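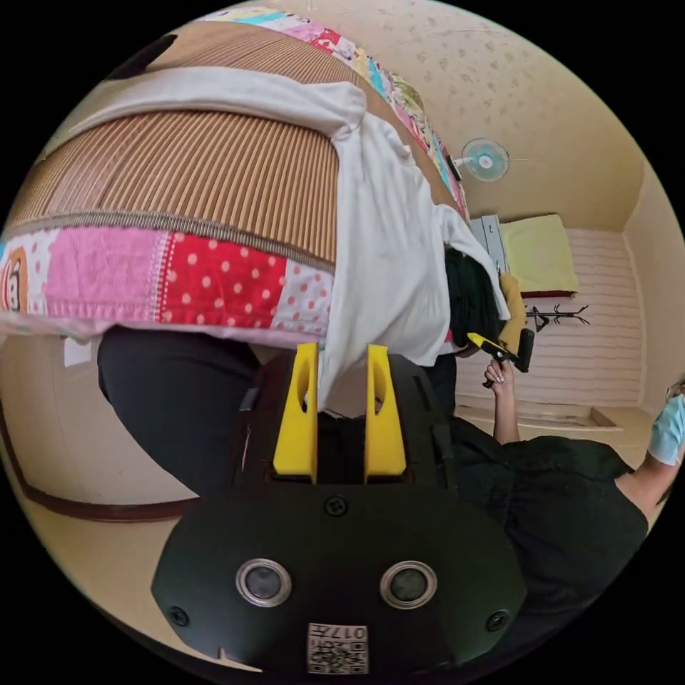
Week 2: Who Ate What, and When

Welcome back, everyone, and a special hello to those of you joining us from the Tuesday group. Last week we wandered a bit (my fault, I do love talking about bread), so tonight we'll move along to the mealtimes themselves.

For most of the Middle Ages, a household in northern Europe ate two proper meals a day. Dinner was the big one, and it came in the late morning, which always surprises people! Supper followed toward evening and was lighter, often pottage left from earlier with some bread and ale. Breakfast is harder to pin down. Laborers, children and the sick surely had something, but the people who wrote things down didn't always think it worth the ink.

Over the centuries dinner slid later and later. Candles got cheaper, town life kept different hours from farm life, and well-off families liked to dine after everybody else had finished. Lunch and afternoon tea grew up in the gap.

Please read the Pickering chapter on pottage, pages 251 onward, before we meet again. Phyllis Bunting has kindly put a copy on the shelf in Room 451 for anyone who hasn't got the book yet. Do put it back when you're done.

Some things to think over while you read:

Why would a cook prefer one pot over the fire to several?

What would change in your own kitchen if the main meal had to be ready by eleven in the morning?

Lucimara Bragança will talk to us next time about feast days and fast days, and she's bringing her notes on salted fish. Mervyn Wainwright still has the sign-up sheet for the barley pottage tasting, so catch him on your way out.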